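Members' Forum – Skillesden Residents' Association
Proposed change to library opening hours
Posted in February by Urmas Kütt, Forum Secretary
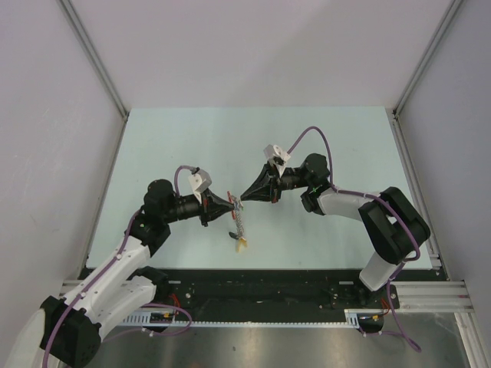 Two arms over a pale blue-green tabletop, with a small object between them.

Members are invited to comment on the proposal to change the opening hours of the Skillesden branch library. Under the present schedule the branch opens at 9 a.m. and closes at 5 p.m. The proposal would move opening to 11 a.m. and closing to 7 p.m. The total number of hours would remain the same. Comments received in this thread will be attached to the Association's reply to the district office.

Please keep remarks to the subject of hours. The matter of the parking lot at Tovmont Street has its own thread.

tovmont_reader wrote:
I support the proposal. Residents who work a regular day cannot reach the branch before it closes, and the book drop does not help a person who needs to use the reference shelves. The association received 168 replies to its survey, and the wish for evening access was the most common remark in them.

H. Daza wrote:
I must respectfully disagree. The survey was sent by email only. Many of the people who use the reading room in the morning do not use email, and their views are missing from that figure. I would ask that paper forms be placed at the front desk before any reply is sent.

kivska_lane wrote:
The previous member raises a fair point about the survey. It does not follow that the mornings should be kept on all days. A mixed schedule would be possible, with 2 late evenings each week and the present hours on the remaining days. The Kivska branch has worked this way for several years.

H. Daza wrote:
I could accept a mixed schedule, provided the late evenings are the same every week. Kivska changed its evenings twice in one year and I made the trip for a locked door on both occasions.

tovmont_reader wrote:
A mixed schedule carries a cost. The notice lists 3000 a year for heating and lighting in the evening under the full proposal, and 2000 under a partial one. The saving is smaller than one would expect, and the benefit to working residents would be cut by more than half.

Urmas Kütt wrote:
For the record, those amounts cover the building only. Staff pay is handled by the district and does not appear in the notice. Paper forms have been requested and will be placed at the front desk and by the periodicals. Forms may be returned to any member of staff.

old_mill_road wrote:
May I ask whether the children's story hour would move as well? It now begins at 10 a.m., when the building would be closed under the full proposal.

Urmas Kütt wrote:
The notice does not say. I have put the question to the district office in writing and will post the answer when it is received.

Reader comments

M.P.: The story hour should stay in the morning. Small children are asleep by 7.

eastgate: I agree with kivska_lane on the mixed schedule – please print the hours on the door in large type.

H. Daza: Paper forms are now at the front desk. The periodicals shelf had none this morning.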